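Search this forum Enter keywords

Do handheld gripper demos transfer to a cloth folding policy, or did I misread the paper?

Posted by Gerncombe, 10 Oct 2019

We're trying to reproduce the Drangate result, where the policy learns only from demos recorded on handheld grippers and never sees teleop data. The paper used 200 demos. We have 178, which I had assumed was the same number with less typing. 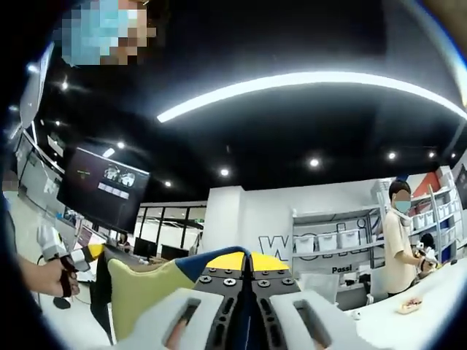 View from the gripper camera, blue and yellow fabric piece in front of the jaws.

Our policy reaches for the cloth nicely, closes on air a little above it, and proceeds to fold the air. It folds the air quite well. Training loss looks great. Do I need more demos, or is something else off?

Jetness
More demos of the same thing will get you a more confident air folder. Check your latency matching first. The camera and the gripper width are logged on different clocks, and if you didn't line them up, the policy learns to close early. We were off by 100 ms in July and had the exact same ghost laundry. Shift the width signal, retrain on what you have, then see.

Also look at how much your background changes from demo to demo. The paper moved rooms every so often. It's in the appendix, where they keep the method.

toledo_lab
just use more data

Gerncombe
Update: clocks were off by 135 ms. Fixed and retrained, and it now grabs the cloth on most tries. It lets go in odd places, but at least there is cloth involved. Still haven't moved rooms. Marking Jetness as accepted, sorry Toledo.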